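Ornwood Hiratmont Queen Mattress

Medium-firm pocket spring mattress, made to order at our Flaltmont workshop. $1,089, including delivery to the ground floor. Upstairs delivery is $100 extra.

The Hiratmont has 3 comfort layers over a pocket spring core. The cover is a cotton blend in natural colour and zips off for washing at 30 degrees or below. The mattress is 245 mm deep, so check that your fitted sheets have deep enough walls.
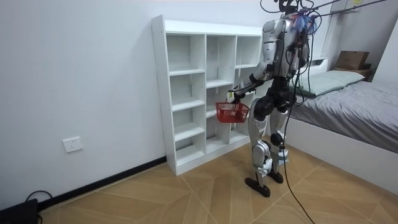
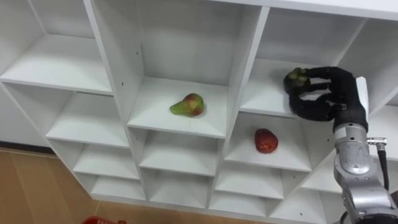
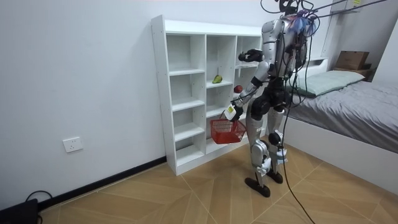

Turn the mattress head to foot once a month for the first season, then every May and November. It is one-sided and should not be flipped. In a small bedroom, leave enough floor clear to swing it around. Open white shelving against a wall can stay put, but take a pear or anything else off the shelves at corner height first. Two people should do the lifting. Do not fold the mattress or drag it by the handles, which are for positioning only.

Suits slat bases with gaps no wider than 70 mm. Also fits the Chraibi base, sold separately.

Colour: natural
Feel: medium-firm
Trial period: none on made-to-order sizes

Questions about sizing or delivery: ask for Emiliano Lozano in the showroom.

Prices current at 10 August 2023.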